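From the workshop: what we learned from the slipping finger

In March we had a fault on the hand-held grippers which cost us part of a collection, and I promised at the last meeting to write it down for all groups. I am sorry that it is long. The short version: one screw became loose, the finger moved by 2 millimeters, and the recordings looked good for much too long.

For those who do not work with the Clerine tasks, we record kitchen work at the tabletop with the hand-held grippers: take a spice jar, put it in the rack, take it out again. The person holds the gripper, the camera sees the fingers and the table, and from the recording we get the path of the hand and the opening of the fingers. Later the arm in the Plener room has to repeat the same movement with the same type of fingers. All of this depends on one simple condition — the fingers must sit in the place where our model says they sit.

The first sign came from the arm, and we read it wrong. During a replay test at half speed it closed on a glass jar too high and at a slant. The jar turned out of the pads and broke on the floor. Gönül Canpolat was standing outside the marked area, as the rule says, and had her safety glasses on. She pressed the stop and waited until the arm was without power before she went in with the brush. No one was hurt. One smaller piece of glass was found under the base only the next morning, so please use the flashlight also when the floor looks clean.

We blamed the arm. For two days we repeated its calibration and looked for an error in the Stoller driver, which had been updated shortly before. The arm was fine. Then Libor Danko took gripper number 2 from the shelf to charge it and felt that one finger gave a little when he pushed it with his thumb. With the gripper open you could see nothing. With it closed on a jar, the finger leaned back, and the pad touched the glass with its upper edge only.

The cause was the mounting screw. The thread sits in plastic, and after many openings and closings it had become wide. We had also changed the pads in the winter and put the screws back without thread lock, which is my mistake, as I wrote the instruction for the change and this step was missing in it.

After that we had to find out how many recordings were affected. The set has 3,743 episodes in total. Gripper number 2 was used in many of them, but in the older ones the finger was still firm. Libor compared the closed position at the start of each episode with the value from the calibration sheet, and where the difference was too large, he marked the episode. In the end 469 episodes were marked. They are not deleted. They are in a separate folder with the word "finger" in the name, and please do not use them for training until we have decided if the offset can be corrected.

The automatic check did not warn us because its limit was too generous. It was set for the old Griffiths fingers, which are softer and bend more. The limit is now smaller, and the check runs before the first recording and not only in the evening.

Recording of the spice tasks has started again, with the rules given under the picture. 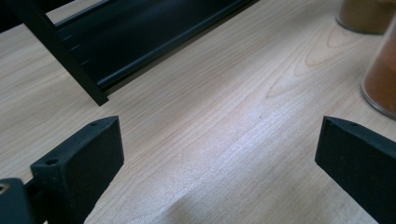 Gripper open over the table at the spice station.

Before each session, close the gripper fully and push each finger from the side with your thumb. If you feel any movement, put the red tag on the gripper and take another one. Please do not tighten the screw yourself, also if it looks easy, as the plastic thread can break and then the whole finger has to be replaced.

Pads are changed after 2,000 closings, and at every change the screws get thread lock and a new paint mark. Libor keeps the list on the inside of the cabinet door. Write your initials there.

For replay on the arm we use plastic jars until the new fingers with metal inserts have arrived. Glass stays allowed for the hand-held recordings. If a jar breaks during these, stop the recording first, then clean up, and note the time in the log — an episode with a broken jar must not end up among the good ones.

Questions about the marked episodes go to Gönül, everything about the hardware comes to me.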